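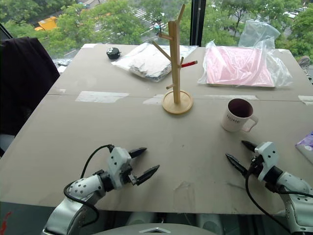 Kaj Bisgaard replied at 09:40: Before we send a replacement post, please confirm whether the wobble is there with the stand empty, or only when a mug is hung. These are two separate faults and they are dealt with differently.

Ticket 3172
Product: Velley mug tree, light wood, round base
Supplier: Prosetti
Status: closed
Opened by: Inger Bech, Kanurville office, kitchen corner

Fault as reported
Stand leans when loaded. With the white HOME mug on one of the upper pegs, the post tilts towards the mug and the base lifts on the opposite side. Mug came off once and was caught. Stand was assembled from the box in August and has not been moved to another floor.

Inger Bech, 10:05
Tested empty. The post still moves if I push the top, a few millimetres each way. With the mug on a lower peg it stays upright. With the mug on an upper peg it leans. I have left the mug on the table for now.

Kaj Bisgaard, 10:22
Thank you. Movement when empty points to the joint between post and base. Turn the stand over and check the screw underneath. It should sit below the surface of the wood. If the head stands proud, the base is rocking on it and nothing done to the post will help.

Inger Bech, 11:15
Screw head was proud. Tightened with a hand screwdriver, just under one full turn, then it stopped. The head is now flush but not below. Post no longer moves when pushed. Mug on upper peg: still a slight lean, base stays down.

Sowmya Iyengar, 11:48
Taking this over from Kaj. Two further checks please.
1. Surface. The table is covered in cardboard sheets with a taped seam across the middle. If the base is sitting over a seam or a strip of tape it will rock whatever state the screw is in. Move it well on to a single sheet and repeat.
2. Pegs. Twist each one by hand. They are a push fit and should not turn.

Inger Bech, 13:30
Surface: moved to the middle of one sheet and repeated with the mug on the same upper peg. No lean that I can see. Moved back over the tape and the lean returned.
Pegs: one turns freely and pulls out. The others are tight.

Sowmya Iyengar, 13:52
Loose peg: clean the hole, put a small amount of wood glue on the end of the peg and push it home with the tip angled up – a level peg will let a mug handle slide. Leave overnight before loading. No replacement post needed.

Inger Bech, 08:50, next morning
Peg glued yesterday afternoon and solid today. Mug hung on it for half an hour without movement. Stand is staying off the seam. Please close.

Sowmya Iyengar, 09:10
Closed. Cause recorded as base screw not fully seated, one loose peg, uneven surface. No parts sent.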